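Ureo Bench Notes: tips from a two-arm tabletop build
Fri 5 January

We've had a month of evenings on the two-arm build at the Slanina shed now, and I have a notebook full of small things that made the job easier. Most of them cost next to nothing. If you're putting together a pair of little arms at home, or at a shared bench like ours, help yourself to whatever is useful.

Start with the table

Spend your first evening on the table and leave the arms in their box. Ours rocked a bit on the concrete, and every rock turned up at the gripper end. A folded square of old bike tube under one leg fixed it in five minutes. Check it again after you've bolted anything down.

Cover the top with heavy cloth. I tried a bedsheet first and it bunched up the moment a gripper brushed it. Something with the weight of denim stays put, takes the shine off the timber and stops small screws from bouncing onto the floor (I still lose the odd one, but far fewer!). Iron it before it goes on. Pull it tight from the far side, clip that edge, then work your way back towards yourself.

Binder clips are the best thing in the stationery drawer. Use the big ones where the cloth gets tugged and small ones at the far corners. You can fold the wire handles flat or slip them out altogether if an arm swings close.
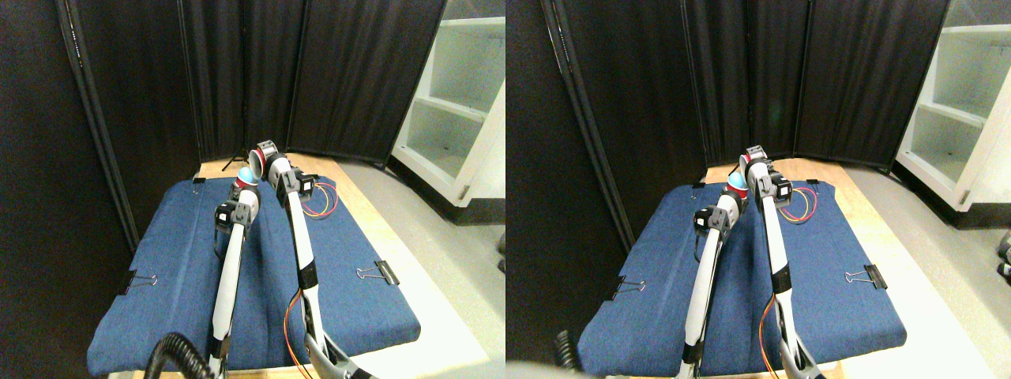
Reijo Kemppainen wrote in to say he gave up on clips and sewed elastic into the corners of his cloth, like a fitted sheet. He reckons it goes on in seconds and comes off just as quickly for the wash, though he did have to unpick it once when he moved to a bigger table. I love this idea and will be pinching my mum's sewing machine to try it.

Wires

Leave slack at every joint, then move the joint by hand through its whole range with the power off. If the wire goes tight anywhere, you need more. If it flops into the path of the gripper, you need less, or a better spot to tie it. I cut our first set far too short and had to redo the lot, so now I use a bit of string to measure the run with the arm at full stretch.

Corrugated hose is great for the thick bundle at the base. Buy the kind that's split down the side, because threading a plug through the other sort is a miserable way to spend a Sunday. Wrap a turn of cloth tape around each end so the cut edge doesn't chew the insulation.

Label both ends of everything. Masking tape and a laundry marker will do. With two arms it is very easy to plug the left elbow into the right shoulder, and you'll know about it straight away.

Screws and brackets

Do the bracket screws up finger-tight all the way round before you give any of them a proper turn. On metal threads, a dab of removable threadlocker is well worth it – keep it away from plastic, which it can crack. I go over all the joints with a driver every 200 moves or so of the practice routine, and there's nearly always one that wants a nudge.

An egg carton makes a good parts tray. One cup per joint, numbered on the lid.

Something to pick up

Soft balls are a lovely first object. They have no corners, so you needn't fuss over which way round they're sitting, and they forgive a clumsy squeeze. Pick a colour that stands out from your cloth. If yours rolls away, sit it on a curtain ring or a bottle cap.

Write down what you change between tries. On Tuesday I altered the grip width, the speed and the height all in one go, and then had no idea which one had helped. One change, five tries, jot it down, next change.

Packing up

Support each arm with your hand before you switch off, or it will drop. Rest it on a rolled towel if it has to stay folded overnight. Hang the power switch where you can reach it without leaning over the table, and put your long sleeves and lanyards away before you switch on.

Next job is a better bracket for the right wrist. If anyone has a favourite way of stopping printed parts from splitting along the layers, please send it in – I have 33 spare bolts and plenty of enthusiasm.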